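Reading time: 2 min

About Camgate Health Review

Camgate reads hospital and clinic claims for a living. When a private provider says its wait times are "among the shortest in the region," we ask which region, which waits and who held the stopwatch. We've been doing it long enough to be tired of the word "world-class," and you won't find it anywhere else on this site.

We are an independent office of health-care reviewers working out of two rooms above a pharmacy on Stever Street. Our clients are mostly employers and patient groups who are about to sign something with a clinic and would like a second pair of eyes on the brochure first. Some of them don't like what we send back. A few have asked for a softer version, and we don't write those.

How we started

Si-woo Sung set up the practice after nine years in hospital administration, a good part of it spent preparing for accreditation visits. He came away with doubts about what an inspection announced months ahead can tell anyone. The binders were always in order that week, and so was the parking.

The first job was a day surgery centre that advertised 3000 procedures a year. We asked for the theatre logs. A follow-up phone call had been counted as a procedure, and so had a cancelled booking. The centre has since changed its wording, though we wouldn't claim the credit — its lawyers may have got there first.

What we do

Most of our work is a desk review, followed by a visit. We read the annual report, the complaints summary (if one exists) and the staffing rosters, then go and sit in the waiting room. A standard review covers 200 patient files with names removed. Larger hospitals get 400. We'd like to say that makes our findings certain, but it doesn't, and every report has a page setting out what we couldn't check.

We also keep the Kivier list, a plain-language register of terms that providers use without defining. "Patient-centred" has been on it since the first edition. The current list was updated on Wednesday, May 8, 2024 and is free to anyone who asks.

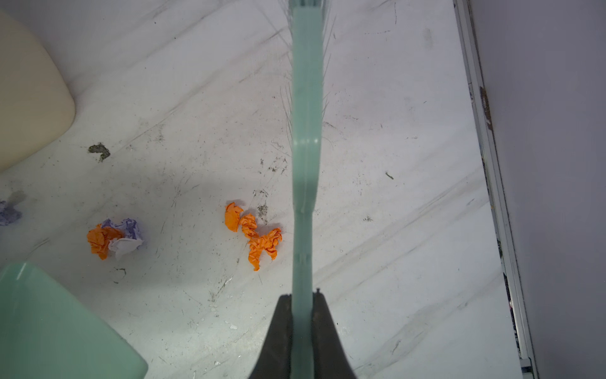 Who pays us

Clients pay a flat fee, the same whether the report is kind or unkind. We take no money from the providers we review, and no advertising. You should be suspicious of that sentence, as we would be, so our accounts are open at the office every January.

What we won't do

We don't rank hospitals, hand out badges or give medical advice. If you're unwell, see a doctor.

Contact: Camgate Health Review, Stever Street office, weekdays by appointment | © Camgate 2024 | Back to top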